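Drombridge hand grippers vs the Platent ones, anyone run both?

slow_servo
Posted 8/22/19
Looking to replace two worn hand-held grippers. Mostly cloth work: shirts, towels, the odd blanket. The Platent is lighter, the Drombridge opens wider, and both brochures are written by people who have never met a sock. Which one did you keep?

backlash_betty
Platent, and it wasn't close. After up to 300 folds a day my wrist votes for the lighter one. The Drombridge is a lovely tool if you have a spare forearm.

nalar_refugee
Disagree. I ran 200 picks on each with the same pile of T-shirts. Platent dropped 40, Drombridge dropped 4. Light is nice, but so is still holding the shirt.

backlash_betty
Stock pads on the Platent? Those are terrible. Put Cao pads on it and run it again before you bury it.

nalar_refugee
So the cheap one wins once I've bought the rest of it. Got it.

slow_servo
Can we do pads, then? I don't care about weight as much as grabbing one layer and leaving the other where it was.

two_jaw_tom
Rubber on the inner face, angled a little, is what I'd go for. Mine are navy blue. Left hand has a black garment by the corner, right hand is open and waiting its turn:
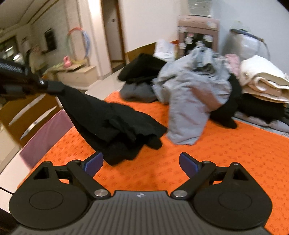
Photo: two_jaw_tom. Click to enlarge.

Corners are easy with these. Where I lose time is the middle of a heap like the grey one, where any pad will happily bring you three things you didn't order.

backlash_betty
That body is wide. How is it in a drawer?

two_jaw_tom
Bad. I don't do drawers — I do beds.

nalar_refugee
Still say Drombridge. I'll rerun with the Cao pads in November if somebody mails me a set.

backlash_betty
Buy your own pads.

slow_servo
Ordered one of each. My wrist and I will report back.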